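Speaker notes, Lizeth Huamán
Comparing two hands on one dull household job
26 May 2022

Start without a title slide. Say hello, thank the organizers, get straight to the duster.

So, we spent a good chunk of the spring with two humanoid hands and a feather-light object, and I have never had so much fun with a cleaning product! The hands are the Kirnus, which closes by tendons, and the Arango, which has a little motor in every finger joint. Same arm, same head camera, same controller (Flarnunero, our own, still held together by config files). The only thing we swapped was what's bolted on past the wrist.

Why a duster? Ask the room first and wait for an answer or two. Then: the handle is smooth and tapered, the head is big and shaggy and goes wherever it likes, and when it sits in a basket the handle comes out over the rim at a slant. A hand that is great on boxes and cans can look pretty lost with that. I love it as a test object.

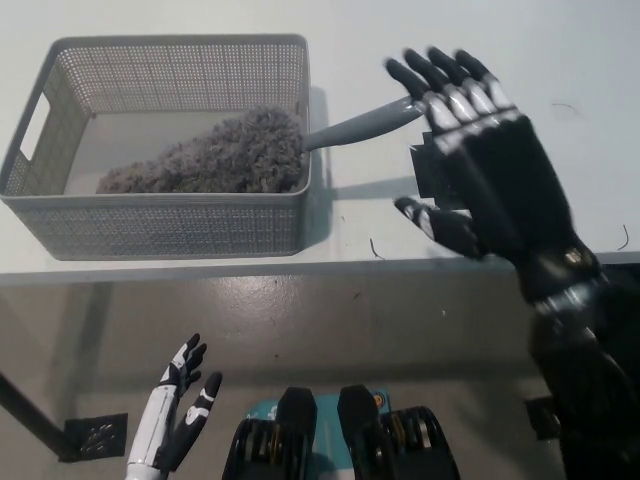
Page 4

Let people look for a few seconds. Point out the gap between thumb and fingers. Open wide, thumb low, handle end in between. I get excited about this pose because so much of the comparison is decided right there, before any contact. If the thumb is a little high, the taper slides out over the top of it. If it's low, the fingers close first and push the handle away.

Now the numbers. 700 attempts with the Kirnus, 700 with the Arango, same basket all the way through. We scored a pick as good if the head cleared the rim and stayed up. The Kirnus got 419 on the first try. The Arango did better, and I'll put the full table up at the end so that people don't spend the whole middle section doing division (I would).

Slow down here, this is the part people always ask to hear again. The Kirnus is softer, and when it misses by a bit the fingers sort of wrap anyway. Lovely to watch. But it can't tell the controller where each segment ended up, so Flarnunero has to guess from the camera. With the Arango we read every joint. When a finger stops early we know which one, and we can re-open and go again without backing the whole arm out.

Camera aside: we run at 300 lux on purpose. Gray duster, gray basket, white table. The old Skaddale segmentation model hated it. The retrained one copes, though it still likes to merge the fluff with the basket wall.

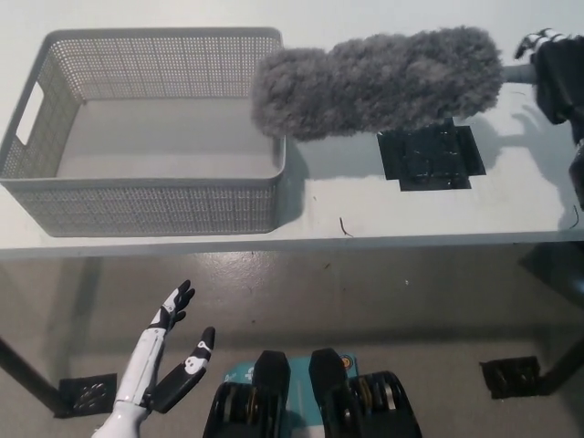

Does the duster head need to be tracked while it's being lifted?
Only its far tip, and only until it is past the rim; after that the controller works from the handle alone.

Next, the lift. Fingers curled over the handle, head still just above the rim: this is the height where I'd stop the video and talk. The fluff hangs lower than you expect, and our first planner used the handle as the whole object. Cue a lot of basket dragging. Adding a fixed allowance past the end of the handle fixed nearly all of it, on both hands. Cheap trick, big win, please steal it!

If time is short, skip the calibration slide and go to the table.

Things to mention if asked: fingertip covers were changed in November, before any of the scored runs. The left hand does nothing in this task, it's parked. Yes, we want to try handing over from right to left, and we have a rough version going on the Arango already.

Close on the table, leave it up during questions. Repeat each question into the mic.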